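From: Rocío Olvera
To: storage-and-supplies list
Date: 21 October 2024
Subject: Re: Pens, pencils and which bin

Oskari Hyvönen wrote:

> I went to get a pencil on Thursday and ended up going through the whole
> supply drawer. There are pens in with the pencils, pencils in with the
> markers, and one bin that had only caps in it. Before we put in the next
> order with Jokholm, can we agree on a way to sort this stuff? My
> suggestion is one color of bin for pens, one for pencils, and one for
> anything we are not sure about. I would also like to know if people want
> lids. I don't, but I was outvoted on that in January.
>
> The other question is how many we need. The last order was 1,000 pens and
> I think most of them are still in the cabinet under the window.
>
> Oskari

Thanks for going through the drawer. I took the cabinet on Friday afternoon, so here are answers to both questions, and a few things you didn't ask.

On the count first. There are 660 pens left in the cabinet, all in sealed boxes. That does not include the open ones in the drawer or whatever is on people's desks. We do not need to order pens. We do need pencils. There is one open box and nothing behind it. I would leave pens off the Jokholm order completely and put the money toward pencils and a few more bins.

On sorting, I agree with splitting by color of bin, but I would change one part. If we have a bin for "anything we are not sure about," everything will go in it. We had one like that at the Losamell office and it filled up in a week with dried-out markers, paper clips and keys. I would say pens, pencils, and markers, and if a thing is none of those it doesn't go in the supply drawer.

Lids: I'm with you, no lids. People take the lid off to get a pen, put it down somewhere, and then we have a bin and a lid in two different rooms. The bins are shallow enough that you can see what you want from above. If dust is the worry, the drawer closes.

The bins themselves. The Tistum ones are fine for this. They are a little narrow for a new pencil if you lay it straight, so it ends up leaning on the side. Nava sells a longer one, but it's too long for the drawer. I measured twice. I would stay with Tistum and put up with the lean. The clear or see-through colors are better than the solid ones, in my opinion. With a solid bin you have to stand over it to know what is inside, and when it's on a shelf above eye level you have to take it down. With the see-through ones you can usually tell from the side that there is a pen in there, even if you can't tell what kind.

That is also why I would not bother with printed labels to begin with. We tried them on the old trays and the corners came up. If people can't remember which color is which, we can write it on a piece of tape and stick it on the front. I can do that in five minutes.

The bins on a table with pens and pencils around them:

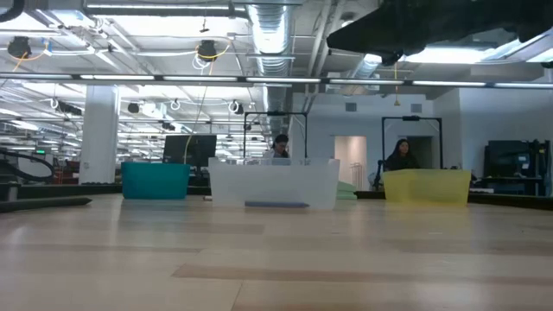
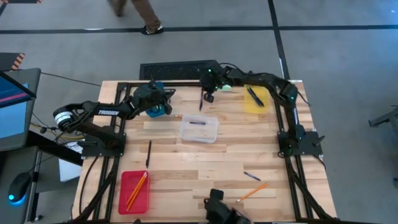 I would like to set it up as follows, unless somebody objects by the end of the week:

Yellow: pens. All colors of ink together. I don't think we need to separate blue from black, people can look.

Red: pencils, sharpened or not. Please don't put back anything too short to hold.

Clear: markers and highlighters.

Teal: spare, empty, kept on the shelf. If one of the others cracks we use that one.

That makes 3 bins in the drawer and one in reserve. The drawer takes them side by side with a small gap left over, which can hold the sharpener.

Loose pens and pencils on the shared tables are a separate problem and I don't want to make a rule about it. If you are the last one at a table, pick up what is there and put it in the right bin. Check pens before you put them back. A quick scribble on scrap paper is enough. If it doesn't write, throw it out. I tested the ones in the drawer while I was at it and a good number of them went in the trash.

Oskari, the bin of caps is gone too. I tried to match them to the pens without caps and gave up after the first few. They seem to be from a brand we haven't bought in a long time.

Two things still open. One, does anybody use the thick carpenter's pencils? There is a bundle of them at the back of the cabinet with a rubber band around it. If not I will give them to the workshop. Two, who has the key to the tall cabinet? I borrowed the one from the front desk and had to return it the same day, and I would like to move the pen boxes over there so the space under the window can be used for paper.

I'll hold the order until Friday. Send me anything else you want added before then, with the item number if you have it.

Rocío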